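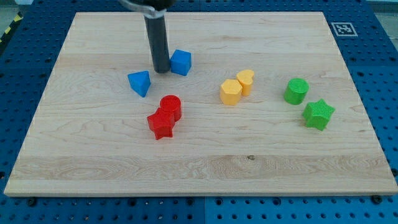 Wodo pushed too hard (and what we learned from a stop that didn't stop)

If you came by the Gwynne building in the past few weeks and found the block bench dark with a red tag on the power switch, you now get the full story! We've been itching to write it up. It's a fault report, so parts of it are not flattering, but it has also been the most interesting stretch of work we've had on Wodo since June.

For readers who only know Wodo from the open day: the job is pushing. The arm holds a single rod pointing straight down in a clamp, and it slides plastic shapes across a maple board to wherever it has been told to put them. There are eight blocks in four colors (the stars are everyone's favorites, and they are also the worst to push, because a point catches the rod and the whole thing spins). The tip is supposed to travel just above the wood the entire time. It should never touch it.

Well, it touched it.

On run 647, Wodo was asked to bring the red star over to the red cylinder. It came down left of the star, and instead of hovering, the tip met the board and kept going down. The wrist tilted a little, the rod dragged sideways with a noise like a chair on a gym floor, and the software limit that is meant to catch exactly this did not trip. Omolara Okeke was at the desk and hit the emergency stop by hand. She thinks the drag lasted a couple of seconds. The log agrees with her.

No one was hurt, and no one was inside the taped line. The maple picked up a shallow groove that sanded right out. The rod was fine. The star was fine too, in case you were worried!

Finding the first fault

Our first guess was the camera calibration, and we spent a whole afternoon on it. We reprinted the marker card, measured its position again, ran the calibration start to finish, and got the same numbers we had before. A good calibration, as far as we could tell, and an afternoon we won't get back.

Renato Navarrete then did the simple thing and put a steel rule against the rod. It stuck out of the clamp 9 millimeters farther than the drawing says it should. We had been planning to move the tip only a few millimeters above the board, so that explained the contact on the spot.

The clamp is the old Skindberg style with one screw, and the screw had backed off. Here's the part we really enjoyed digging into. Each time the rod pushes a block, the block pushes back, and the rod gets a tiny sideways nudge. Nothing in that should pull it downward. But it rocks, and a rod that rocks in a loose clamp walks toward the floor a hair at a time. We went back through the side-view recordings and could see the gap between tip and board shrinking over the last 149 runs. It was there in the video all along, far too slow for any of us to catch while watching live.

Finding the second fault

A slipping rod is a nuisance. A safety limit that doesn't fire is a lot more than that, so this is where most of the time went.

The limit watches the force at the wrist and is supposed to cut motion when it climbs past 18 newtons. We wrote that limit ourselves, and we tested it ourselves, by pushing on the rod from the side with a hand scale. It passed every time. What we never did was push on it from underneath.

Omolara tried it with the arm in slow mode and a foam pad under the tip. Sideways push: stop. Sideways push from the other side: stop. Push straight up: nothing at all. She did it again with three of us watching and got nothing again.

The cause was one line in a settings file. The vertical channel had been masked out back in June, when we swapped the wrist mount and the weight of the new bracket kept setting off false alarms. The plan was to correct for the bracket weight and then turn the channel back on. The correction was made. The channel stayed off. We found the note about it in the bench notebook, in pencil, with no initials and no check mark.

What has changed

The clamp now has two screws with thread locker on both, and a collar above it so the rod has a hard shoulder to sit against. There's a scribed line on the rod at the clamp edge. If you can see the line, don't run.

All the force channels are on. The control program now refuses to start if any of them is masked, and it prints the reason in letters big enough to read from the door (Renato got a little carried away with the font size, and we like it).

Before the first run of the day, Wodo now comes down slowly onto the foam pad and has to trip its own limit. If it doesn't, the day's work is over until somebody finds out why. The check is quick, and it's oddly fun to watch.

Temporary changes to safety settings go on the whiteboard with a name and an end date. The notebook is no longer the place for them.

Back on the bench

Power went back on in October 2019, with the feed rate cut in half for the first week. We started with the easy pushes, blue cube and green cylinder, and worked up to the stars. The tip height has held steady on every run so far, and we measure it with the same steel rule at the start and end of each session.

The limit has tripped once for real since then. The rod came down on top of the yellow heart after a bad position estimate, and Wodo stopped dead, right where it should have. There was cheering. The position error is still open, and it seems to happen mostly when the heart and the hexagon are sitting close together and get read as one big yellow thing. If you have experience with splitting up touching objects of the same color, please come and talk to us!

We'd also like to hear from the other benches in Bolldale that use a single-screw clamp. Put a rule on your rod before your next session and compare it to the drawing. Then, with the arm in slow mode and a pad underneath, test your force limit in every direction, including straight up. Leave your numbers with Omolara, even if they look perfectly fine. She's keeping a sheet of them by the bench and would love to fill it.

The side-view recordings are on the shared drive under Wodo, clamp slip. Play them at high speed and keep your eye on the tip.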